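Inicio Cocina Limpieza Taller Jardín Contacto

Trucos de casa > Cocina > Encimeras y superficies

Cuidado diario de mesas y encimeras de mármol

19 de abril

Comentarios (6) Compartido 40 veces

El mármol aguanta muchos años si se limpia bien y pocos si se limpia mal. La mayoría de los daños que se ven en una cocina vienen de dos cosas: los ácidos y los productos que se venden para otras superficies. Las manchas de grasa o de café preocupan más, pero suelen tener arreglo. Una marca de limón en un acabado pulido solo se quita volviendo a pulir.

Conviene saber primero qué superficie se tiene. Muchas encimeras que se venden como "efecto mármol" son de cuarzo compacto, de porcelánico o de laminado, y no necesitan casi nada de lo que se explica en esta página. Para distinguirlas se puede poner una gota de vinagre en una zona escondida, por ejemplo en la cara inferior del vuelo. El mármol reacciona con unas burbujas pequeñas y queda mate en ese punto. El porcelánico no cambia. Si no se quiere hacer la prueba, hay que mirar el canto: en la piedra natural la veta sigue por el borde, y en los laminados suele haber una tira pegada.

Limpieza de todos los días

Basta con agua templada, unas gotas de jabón neutro y una bayeta de microfibra bien escurrida. Se pasa la bayeta, se aclara con otra humedecida solo en agua y se seca con un paño de algodón. El secado es lo que más se salta la gente y lo que más se nota después. En zonas de agua dura, cada gota que se evapora deja un cerco de cal, y quitar la cal del mármol es complicado porque todos los antical corrientes son ácidos.

El jabón neutro no tiene por qué ser especial para piedra. Yo uso el Fillura sin perfume, que viene en garrafa, y lo rebajo en un pulverizador: 2 cucharadas soperas para el bote entero, que luego se termina de llenar con agua. Con más cantidad queda una película pegajosa que atrae polvo. Si ya hay película, se quita pasando agua templada sola varias veces y cambiando el agua del cubo cuando se enturbie.

Lo que no se debe usar:

Vinagre, limón, ácido cítrico ni limpiadores de baño.
Lejía, ni siquiera diluida. En mármoles oscuros deja zonas descoloridas.
Estropajo verde, polvos abrasivos y las esponjas blancas "mágicas", que van lijando el brillo.
Limpiacristales con amoniaco.
Bicarbonato en seco, frotando. En pasta y sin frotar, sí, como se explica más abajo.

Manchas recientes

Vino, zumo, tomate o café: se absorbe con papel de cocina apretando, sin arrastrar. Si se arrastra, la mancha pasa a ser el doble de grande. Después se echa agua, se vuelve a absorber y se limpia con jabón. Con el vino y el tomate hay que ir rápido, porque además de manchar son ácidos y dejan marca aunque se vaya el color.

Aceite: se cubre con maicena o con polvos de talco y se deja reposar unas horas. Se retira con una espátula de plástico y se repite si hace falta. El agua sola no sirve para esto.

Cera de vela: se pone encima una bolsa con hielo hasta que endurezca y se levanta con una tarjeta vieja. El resto se trata como una mancha de aceite.
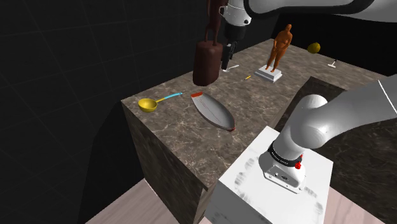 Rotulador y tinta de bolígrafo: alcohol de farmacia en un bastoncillo, tocando solo la línea de tinta. Hay que cambiar de bastoncillo en cuanto coja color. En mármoles muy claros a veces queda una sombra azulada que va perdiendo fuerza con las semanas.

Óxido: aparece debajo de latas, de botes de espuma de afeitar y de macetas con base de hierro. No tiene buen remedio casero. Los quitaóxidos de ferretería son ácidos casi todos. Existen productos específicos para piedra, de pH neutro, y se vuelven morados al reaccionar con el hierro. Si la mancha es grande, mejor llamar a un marmolista.

Manchas antiguas: la cataplasma

Cuando la mancha ya está dentro de la piedra hay que sacarla por absorción. Se prepara una pasta espesa, como de yogur griego, y se deja trabajar.

Para grasa: bicarbonato y agua.
Para café, té, vino o fruta: bicarbonato y agua oxigenada de farmacia. Solo en mármol claro, porque en el oscuro puede aclarar la superficie.

Se moja un poco la zona con agua destilada, se extiende la pasta con un grosor de medio dedo y se pasa un par de centímetros del borde de la mancha. Encima va film de cocina, pegado por los lados con cinta de pintor, y se le hacen unos agujeros con un alfiler. Se deja un día entero. Después se quita el film y se espera a que la pasta seque del todo al aire, sin secador. Se retira con espátula de plástico, se aclara y se seca.

La primera vez la mancha suele bajar a la mitad. A mí me hicieron falta cuatro cataplasmas para un cerco de aceite que llevaba años junto a los fuegos. Entre una y otra dejé pasar dos días para ver el color real, porque la piedra húmeda engaña.

Marcas mates

Si al mirar la superficie a contraluz se ve un círculo sin brillo pero del mismo color, eso es corrosión por ácido. Ni la cataplasma ni el jabón hacen nada con ella. En marcas leves se puede probar con polvo de pulir para mármol, el que lleva óxido de estaño. Se humedece la zona, se espolvorea y se frota con un fieltro en círculos durante varios minutos. El de la marca Jomik es fino y se aclara fácil. Si al pasar la uña se nota escalón, el polvo no llega y hay que lijar al agua, empezando por un grano 400 y terminando en 3.000. Lijar una zona pequeña en mitad de una mesa es difícil de disimular. Yo solo lo haría en una esquina o en una pieza vieja.

En acabado apomazado, que es el mate de fábrica, las marcas de ácido se ven bastante menos. Quien esté eligiendo ahora encimera y cocine mucho debería pensarlo.

Sellado

El sellador entra en el poro y retrasa la absorción. No protege del ácido ni de los arañazos, y tampoco da brillo. Para saber si hace falta aplicarlo, se echa una cucharada de agua sobre la piedra y se espera un cuarto de hora. Si al secar queda una mancha oscura, toca sellar. Si el agua sigue en gota y debajo no ha cambiado nada, se puede dejar para otra temporada.

Yo lo reviso en junio, que es cuando la cocina está más seca y se pueden dejar las ventanas abiertas. El proceso es este:

1. Limpiar con jabón neutro, aclarar y dejar secar 24 horas.
2. Aplicar el sellador con un paño blanco que no suelte pelusa, por zonas de un brazo de ancho.
3. Esperar el tiempo que diga el envase. El Arain al agua pide diez minutos.
4. Retirar todo el sobrante con otro paño seco. Si se seca encima, quedan velos blanquecinos.
5. No mojar la superficie hasta el día siguiente.

Los velos se quitan poniendo un poco más de sellador encima, que ablanda el anterior, y retirándolo enseguida.

Calor, golpes y juntas

El mármol soporta bien el calor, pero no los cambios bruscos. Una olla recién sacada del fuego sobre una placa fría puede abrir una fisura, sobre todo cerca del hueco del fregadero o de la placa, donde la pieza es más estrecha. Siempre salvamanteles. Los de silicona de color conviene levantarlos después de usarlos, ya que alguno transfiere el tinte si se queda días en el mismo sitio.

Debajo de los objetos que no se mueven nunca, como el bote de los cubiertos o la cafetera, van bien unos fieltros adhesivos. Hay que revisarlos cada cierto tiempo, porque un grano de arena clavado en el fieltro raya igual que una lija.

Un desconchón pequeño en el canto se rellena con resina epoxi transparente y un poco de polvo del mismo mármol, que cualquier taller de piedra suele dar gratis. Se rellena un poco por encima del nivel, se deja curar y se rebaja con una cuchilla plana. El kit de Ader trae también pigmentos, aunque cuesta acertar con el tono y es mejor mezclarlo sobre un azulejo antes.

La silicona de la junta con la pared debe ser neutra. La acética, la que huele a vinagre, ataca la piedra y además mancha el borde con un cerco grasiento que ya no sale. Al renovarla, se corta la vieja con cúter de hoja nueva y se limpian los restos con alcohol. Antes de poner el cordón nuevo, cinta de pintor a los dos lados, y se retira con la silicona todavía fresca.

Mesas de exterior

En terraza el mármol se vuelve áspero con los años por la lluvia, y los tonos grises pueden perder intensidad. Una funda transpirable ayuda. Las de plástico cerrado acumulan humedad y acaban saliendo manchas verdes, que se limpian con agua oxigenada y cepillo blando. Las hojas caídas hay que quitarlas pronto, sobre todo las de nogal y las de roble, que tiñen la piedra en una sola noche de lluvia.

Etiquetas: mármol, encimeras, manchas, sellador, juntas

Anterior: Cómo afilar unas tijeras de cocina
Siguiente: Quitar la cal de una ducha de cristal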